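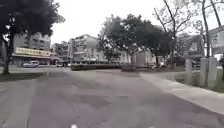

Page 3 of 6

Sidewalk & Delivery Robots > Buying and Budgeting

pathkeeper_61
I would like to ask for your opinions before I send our equipment plan to my manager. We must plan for ground robots which will travel between the buildings of a housing estate, mostly small parcels and documents. The route has one part next to a road with a junction and one part on a tiled path through a green area. I have money in the plan for 5 units, and the supplier, Dendero, offers to deliver all of them together in May. The price is better if we take all of them at once. My question is: do I buy all, or do I start with two and pay more for each?

I have read the first two pages of this thread and I see that people are talking mostly about batteries. For me the battery is not the big problem. The big problem is wheels and curbs, I think.

clifford_c
Start with two. I say this every time and people buy the full set every time. The discount looks nice on paper, but you will want changes after the first month. At Mostyn we changed the wheels on every unit and we paid for that ourselves, out of the maintenance line, which was already small.

Look at your road part. Old asphalt with patches is not the same surface as smooth sidewalk, and then you have a curb line between them. Ask the supplier in writing what curb height the robot can climb with a full load. The number in the brochure is usually for an empty robot.

bramblewire
I don't agree with Clifford. Two robots give you almost no information. One is charging, one is at the repair shop, and you learn only that you needed a third one. We bought the complete set from Ploslow and we don't regret it. Spare parts are the same for all, one training for the staff, one contract.

clifford_c
You were lucky with your wheels, then. Also your site is all indoors plus one parking lot, if I remember well.

bramblewire
Two parking lots. But ok, it is flatter than what he has.

pathkeeper_61
Thank you both. I went along the green part of the route again in my head and I think it is the easy part. The tiles are flat and the path is wide, so the robot can keep away from people.
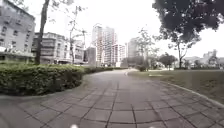
Tiled path between the hedge and the lawn, looking toward the towers.

slowgear
Easy for driving, yes. But please think about joints between the tiles. With small hard wheels every joint is a small hit, and the electronics feel it over a year. We lost two connectors this way and the repair was not in the warranty, because "vibration" was in the exclusions list. Read this list before you read the price.

Another point is the hedge. It is dense, and where it comes out in a round shape near the path a robot can't see a child or a dog behind it. Your safety person will ask for lower speed on this part, and lower speed means fewer trips per day, and fewer trips means your calculation of how many units you need is changed. I would do this calculation first and only then talk about discount.

pathkeeper_61
This is very useful, I did not connect the speed with the number of units. In my table I used one speed for the complete route. I will divide it in two parts.

T_McKinnon
Tipene McKinnon here, I do the budgets for the Wornau site, so I look at it from the other side. What I see in almost all plans that come to my desk:

- The robots are there, with a very exact price.
- The charging place is there, but without the electrician.
- Mapping of the route is missing, or it is "included", and then it is included one time only.
- Trees are missing completely.

I am serious about the trees. With big canopies over the route the satellite position gets weak, and you depend on the cameras and the lidar. In the fall you have leaves on the ground also. Ask if the cheaper sensor package is enough under trees. For us the better package was 3000 more per unit and I fought against it, and I was wrong. We bought the cheap one and upgraded later, with a second installation fee.

bramblewire
3000 per unit is a lot for a route where half of it has open sky.

T_McKinnon
The robot has to do the other half too.

clifford_c
This is again an argument for two units first. Buy both with different sensor packages and compare them on the same route – then you have real numbers for the manager.

bramblewire
Then you have two different machines and two sets of spare parts. But I admit that for a test it is not stupid.

slowgear
Maybe a middle way: sign for all, with delivery in two steps. Two now, three after 6 months, with a fixed price and the right to change wheels and sensors for the second step. Some suppliers accept it if you ask before they write the final offer. After the final offer they become less friendly.

pathkeeper_61
I wrote to Dendero this morning and asked for delivery in two steps, like slowgear said. They answered already that it is possible, but the discount will be smaller for the second group. I still have to ask them for the curb height with full load and for the list of exclusions.

One more question to Tipene: do you put the new mapping in the yearly costs or do you keep it as reserve?

T_McKinnon
Yearly costs. A reserve is the first thing they take away from you when the money is short. Put one new mapping per year, and one extra for the first year, when you will for sure move the charging place.

bramblewire
We moved ours twice.

pathkeeper_61
Ok, then I write two extra. I will post the new table when the speeds are corrected.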